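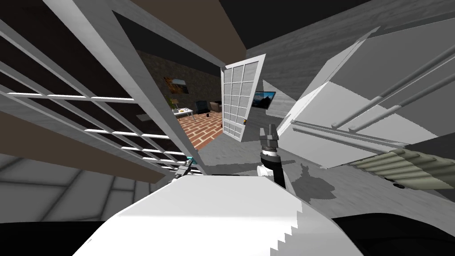 November, simulation notebook, door task

Picked up where Brândușa Toma left the door task for the Wandance entry. Her notes stop at run 213, so my numbering goes on from there.

Changed the start pose first. The base was spawning too close to the door and the right arm had to fold back on itself before it could reach the handle. Moved the base back and turned it 4 degrees. The planner now finds a path most times, but it still picks an ugly one with the elbow high. I'd like to cap that joint before we do anything else.

Ran 40 episodes with the old grasp offset, then 60 with the new one. The new offset is better at getting the fingers around the handle and worse at letting go. On several runs the gripper opened, stayed in contact, and dragged the door back with it. Lazăr thinks the friction value on the handle is too high. I haven't touched it yet — one change at a time.

The left arm does nothing useful in this task. It should hold still, but it drifts a little when the base moves. Fixed for now by locking its joints in the config. Whoever takes the two-handed task, remember to unlock them.

Also:
Grurberg scene file loads with the wrong door hinge limit. Corrected in my copy, not pushed.
Log folder on the Vavcombe machine is nearly full. Please clear your old runs.
Seeds are saved with each batch this time.

Next: lower the handle friction, repeat the second batch with the same seeds, compare release only. Still need to ask Brândușa which controller gains she used before run 213, her file has two sets and neither is marked.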